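Cendstead furniture reuse shop to move into former carpet showroom

Sunday, December 15, 2024

A charity shop that sells second-hand furniture and soft furnishings in Cendstead is to move to larger premises in the new year, after the lease on its present building in Sugden Street was not renewed.

The Natura reuse shop will close its doors to customers on the Saturday before Christmas and reopen in the former carpet showroom on Skesville Road at the end of January. Bedroom and living room items make up most of what it sells.

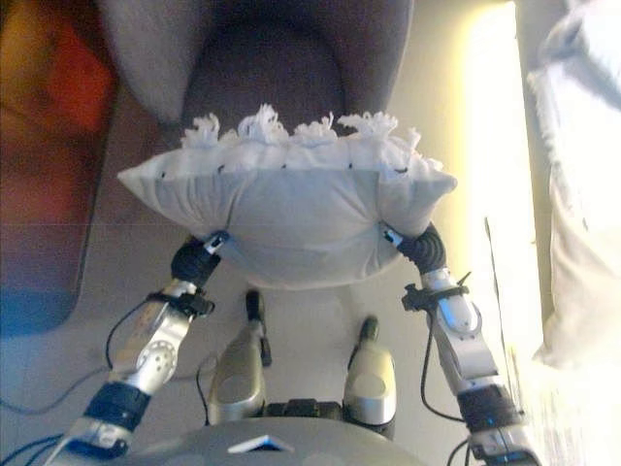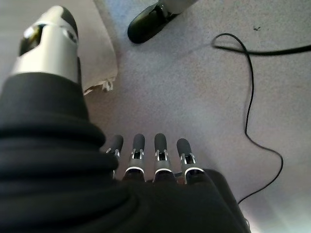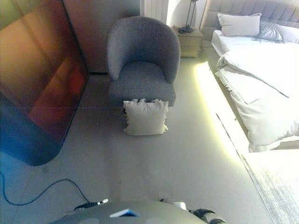
The new building has 979 square metres of floor space on one level, with a loading bay at the back and its own car park. The shop at Sugden Street is spread over three floors and has no lift, so wardrobes, beds and sofas have had to be kept on the ground floor while smaller goods went upstairs.

Natura was told in August that the owner of the Sugden Street building wanted it back for conversion into flats. Planning permission for that work was granted last month. The charity looked at several sites, including a unit on the industrial estate, but decided that it was too far from the bus routes that many of its customers use.

In the past year the shop has supplied furniture to 137 households sent to it by the council and by local advice services. These are mostly people moving into a first tenancy or leaving temporary housing, and they pay a reduced price or nothing at all. The charity says the referral scheme will carry on during the move, with deliveries made directly from a storage unit. Households already on the list do not need to apply again.

Collections of donated furniture will stop on Wednesday and start again in the second week of January. Anyone with a sofa or mattress to give is asked to check that the fire safety label is still attached, as items without one cannot be sold. Cushions, curtains and bedding are accepted if they are clean and in good repair. The shop does not take cots, car seats, gas cookers or flat-pack furniture that has been taken apart.

The weekly upholstery class, which meets in the top room at Sugden Street, will take a longer break. It is due to return in the spring, when a workshop at the rear of the new building has been fitted out. People who have paid for the January term can have their money back or keep their place for the later dates. The class covers basic chair repairs, cushion covers, piping and fringing, and learners may bring a small piece of their own to work on.

The move is expected to cost nearly £61,000, most of which will go on heating, lighting and a new shop front. The charity has met part of this from its own savings and the rest from a grant. It has signed a ten-year lease on the showroom, which has stood empty since the carpet business closed.

Some traders in Sugden Street have said they are sorry to see the shop go, as it brings people to that end of town during the week. The council said it was talking to the owner about keeping the ground floor of the building in use as a shop, but that no decision had been made.

Parking on Skesville Road was raised by residents when the plans were put on show at the library. Deliveries will be limited to between 8am and 6pm on weekdays, and there will be none on Sundays.

A sale of remaining stock is being held at Sugden Street all this week, with half off large items. The shop is open from 9.30am to 4.30pm. Goods bought in the sale must be taken away by closing time on the last day.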